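# Cardboard on the work table, does anybody keep it permanently?

**rlecomte**, Wednesday, August 28, 2024

Since the spring I cover my big table with flat cardboard, the plain beige kind. One sheet is not enough for the whole surface, so there is a seam across the middle.

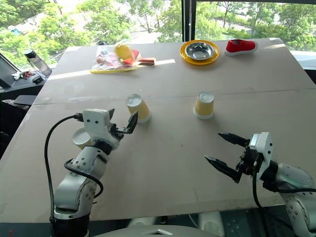 My problem is with this seam. Small things catch on it when I slide them, and paper cups do not like to stand there. I tried to push the sheets tight together, but after a few days they move again. Tape on top makes a small ridge, and then I have two edges in place of one. How do you join your sheets? I would prefer to keep the cardboard because it is quiet and the table under it was expensive for me.

---

**Gough_Iolo**

Tape from underneath. Turn both sheets over, put them edge to edge on the floor, one long piece of paper tape, turn back. Mine has held since November.

---

**mireille.h**

I did the same as Iolo and it was good for two months, then the sun arrived. Do you have a window at the side? In my room the part in the sun became dry and started to curl, and the tape let go exactly there. Now I close the blind after lunch.

---

**rlecomte**

> Do you have a window at the side?

Yes, at the back, and the sun comes on the table in a strip. I did not think of this. The corner on that side is where it lifts first, so maybe you are right.

---

**HRolland**

I will disagree with everybody, sorry. Cardboard is not a table cover. It takes every drop of coffee, it makes dust, and you cannot wipe it. Buy a felt mat from Bivska, cut it to size, finished. I paid once and I have not thought about it again.

---

**Gough_Iolo**

A felt mat for a table this big is not cheap, Hervé. And a cup on felt is worse than a cup on cardboard, in my experience. Light paper cups fall when you only look at them.

---

**HRolland**

Then put them upside down – the wide side is at the bottom and they stand much better. That is how I keep mine, on felt, and they do not fall.

---

**mireille.h**

Upside down yes, I agree with this part. Also less dust inside. But for the coffee, I just change the sheet. The shop near me gives away the big boxes on the day of delivery, you only have to ask before they fold them.

---

**L_Hoarau**

Has somebody tried to order a single large sheet? Kapoor had them in the catalog, 4 to a pack, but I don't know if they still send to private persons. With one sheet there is no seam and no discussion.

---

**rlecomte**

Lionel, I asked them already. They send, but the delivery costs more than the sheets, and it would not go up my stairs without a fold. A fold is also a seam, I think.

I will do the tape from underneath this weekend and move the join a little farther from me, so that I work mostly on one sheet. And I will look for a blind.

---

**HRolland**

Tell us how it is in November. I keep my opinion about the felt.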